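Penden 50 Suture Practice Pad

We've been fans of the Penden pads since the very first one landed on our bench, and the 50 is the one we'd hand to almost anybody learning to stitch. It's soft, it's forgiving for a beginner and it still gives enough drag on the needle to make you slow down and think about your angles (a bit of resistance teaches you so much!). Medical students, vet nurses, keen first-aiders back in the classroom after years away – they all get on with it.

The pad comes from the Prurnutthorpe workshop, where Vusumuzi Masilela has been fiddling with the silicone mix for longer than he'd like to admit. The current batch is a touch firmer than the one we sold in February, and the top layer grips a fine thread much better. If you found the old one inclined to tear when you pulled a knot down hard, do give this one a go.

What's in the box
One three-layer pad with a mesh backing
One non-slip tray
A printed card of basic stitches, drawn by Sebastião Meireles
A cloth bag for storage

Needles, thread and instruments are sold separately. Lots of people already have a needle holder they love, and we'd hate to fill your drawer with a second one.

Getting good practice out of it
Start with simple interrupted stitches along one of the ready-made cuts, and keep your bites even on both sides. Once those look tidy, try a continuous stitch, then a vertical mattress. Take your time over where the needle goes in, let the curve of it do the work, and pick it up cleanly with the tip of the other instrument before you pull through. That little handover in the middle is where most of us get clumsy, and it's lovely when it starts to click.
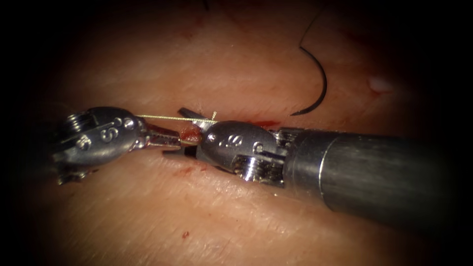
Care and storage
Wash the pad in lukewarm water with a drop of washing-up liquid and pat it dry. A light dusting of talc stops the surface going tacky. Keep it flat in its bag, away from radiators and sunny windowsills, and don't stack heavy books on top.

Details
Product code: Penden 50
Length: 208 mm
Width: 93 mm
Depth: 19 mm
Material: silicone with mesh backing
Latex: none
For training use only

Goes well with
Trevent practice thread, which is smooth, strong and knots nicely
Mahama clamp stand, if you like your pad tilted towards you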